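The Bowl You Actually Reach For

I own too many bowls. I counted them in July, during a heat wave when it was too hot to do anything useful, and the number was 81. That's for a household of two, one of whom eats cereal out of the measuring cup.

So how does a person end up there? In my case it started with Madness, the big kitchen clearance shop out past the airport (yes, that's its real name, and yes, it's painted on the roof). Every spring they drag all the leftover stoneware into the parking lot and sell it by the armload. My first year I went for a colander. I came home with a colander and 14 soup bowls, and I was so pleased with myself that I made soup three nights running, in May!

After that came the thrift stores, then the estate sales, then a pottery class I took for one winter and was terrible at. My own bowls from that class are still around. They lean. One of them leans so much that it can only hold nuts.

But here is the thing I wanted to write about. Out of all those bowls, I use maybe four. I noticed it first with the dishwasher, because the same ones kept going through, night after night, while the rest sat up in the cupboard getting dusty like trophies. And when I asked around, everybody had the same story. My neighbor has a full set of wedding china and eats every single meal from a chipped thing she got free with a tank of gas. My brother has one he calls "the bowl," and if it's dirty he'll wash it before he'll open the cupboard.

I got curious enough to drive up to Diduvari, a pottery studio in an old feed store a couple of hours north of me. They make tableware and pretty much nothing else, and they've been at it long enough to have opinions. The woman who showed me around handed me one bowl after another and made me close my eyes. Heavy, light, wide foot, narrow foot. I liked the ones that sat low in my palm and had a rim thick enough to hook a thumb over. She nodded like a doctor hearing the usual symptoms.

Most people pick with their hands, she told me, and then tell you it was the color. The studio sells more than 3000 bowls a year, and the ones that come back as repeat orders are nearly always the plain, slightly squat shape in the middle of the range. The fancy footed ones get bought as gifts. (I have received several. They're lovely. I keep rubber bands in them.)

Size is the other piece of it. The old bowls at my grandmother's house look tiny to me now, and I have one of hers that I'd swear was made for a doll. Restaurant bowls have gone the opposite way, and there's a noodle place near me, Condori, where lunch arrives in something you could bathe a cat in. At home I want the one in between. Big enough for a salad with actual lettuce in it, small enough to hold on the couch with my feet tucked under me.

Color matters too, even if she's right that we oversell it. I've gone off white completely. White makes oatmeal look like a punishment! Put the same oatmeal in something blue or green and I'll eat it happily, with raisins, and feel like I'm on vacation.

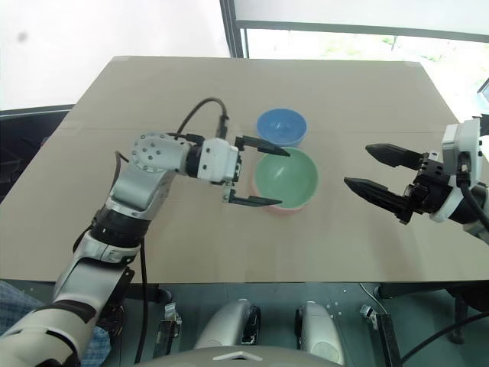 A small blue bowl, and a larger one with pale green inside.

I did try to thin out the collection. I packed up three boxes and drove them over to the Gomberg Street swap, where you leave what you don't want on the long tables and take whatever you like. I was very strict with myself. I came home with two bowls and a gravy boat, which I think still counts as progress, and my husband has been nice enough not to ask about the gravy boat.

What I've done since then is rearrange. The four I use live on the low shelf by the stove, stacked where I can grab one half asleep. Everything else has moved up high, and I need the step stool to get at it. If a bowl hasn't come down by next July, out it goes. The leaning one gets a pass. It's full of walnuts at the moment, and I'd have to find somewhere else to put them.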